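Bisnagas de pasta de dentes: material, dobra e fim de tubo

3 de maio

Continuo a série sobre embalagens de casa de banho com a bisnaga de pasta de dentes. A entrada anterior, de abril, tratava de frascos com bomba, e Robel Endale escreveu-me a perguntar por que motivo certas bisnagas ficam dobradas depois de apertadas e outras voltam à forma inicial. A resposta está na parede do tubo.

Há três construções correntes. O tubo de alumínio é uma folha única, sem memória elástica: deforma e fica deformado. O tubo laminado junta camadas de plástico a uma película de barreira, que pode ser de alumínio, e tem um comportamento intermédio. O tubo só de plástico recupera quase toda a forma e, ao recuperar, aspira ar pela boca se a tampa estiver aberta. O aspeto exterior não chega para distinguir os três. Um acabamento metalizado pode ser apenas impressão ou película, e um tubo branco pode ter alumínio no interior da parede.

O extremo oposto à tampa é o fundo. Nos tubos de alumínio é dobrado sobre si mesmo, nos restantes é soldado a quente e fica com uma aresta plana, muitas vezes estriada. O enchimento faz-se por este lado, antes do fecho, com a tampa já colocada e virada para baixo.

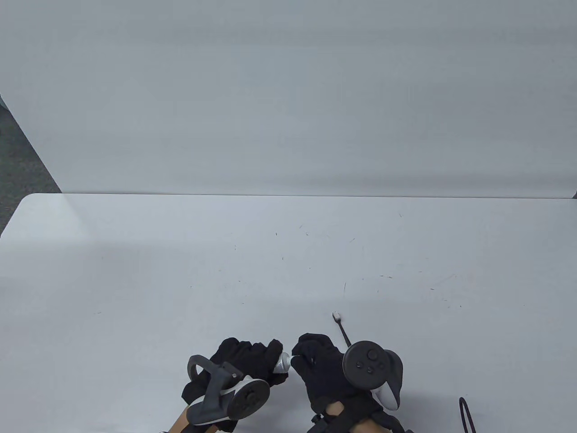
N.º 2, p. 2

Nos formatos pequenos a relação entre fundo e corpo é desfavorável. A transição da secção circular do ombro para a linha reta do fundo faz-se num comprimento curto, e as arestas laterais ficam rígidas mais cedo. Junto ao ombro sobra sempre produto que a pressão dos dedos já não desloca. Num tubo de viagem, essa sobra pesa mais na proporção total do que num tubo familiar.

O procedimento que uso para esvaziar é o seguinte. Segurar o tubo na horizontal, com a tampa fechada. Pressionar a partir do fundo com os polegares e avançar até ao ombro sem levantar a pressão. Alisar a parte vazia contra o tampo de uma mesa, com a mão espalmada. Dobrar o fundo em voltas estreitas, de largura constante. Prender com uma mola de papel se a parede for de plástico, porque sem mola a dobra abre. Em alumínio a mola é dispensável, mas convém não desfazer a dobra: o metal fende ao fim de poucas repetições.

Experimentei dois acessórios. O Hemeck é uma chave com ranhura onde entra o fundo do tubo; roda-se e enrola. Funciona bem em alumínio e escorrega em plástico liso. O Wastel é um par de rolos com manípulo lateral, aceita tubos largos e deixa menos sobra, mas ocupa espaço na prateleira e acumula resíduos no eixo. Fiquei com o Wastel para os tubos grandes. Nos pequenos uso as mãos.
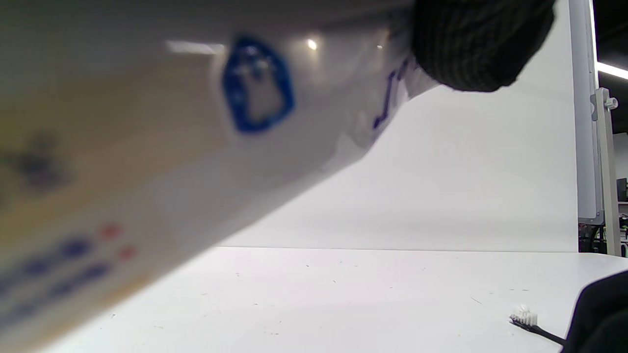 Corpo branco com impressão a azul; a parede cede junto ao ponto onde é agarrada.

A impressão também interessa a quem guarda tubos abertos durante muito tempo. O lote e a validade costumam estar gravados na aresta do fundo, precisamente a zona que desaparece quando se enrola. Anoto essa informação antes da primeira dobra, numa etiqueta Stumamard de 200 unidades por rolo, colada perto do ombro. A cola aguenta a humidade da casa de banho, a tinta da esferográfica nem por isso. Lápis macio dá melhor resultado.

Quanto à arrumação, abandonei o copo. Os tubos pequenos tombam e os grandes desequilibram o conjunto. Passei para um tabuleiro baixo da Kongkaew, com os tubos deitados e as tampas todas para o mesmo lado.

Falta medir a sobra por pesagem, com o tubo cortado e lavado no fim. Tenho dois vazios guardados para isso e publico os valores quando a balança voltar da calibração.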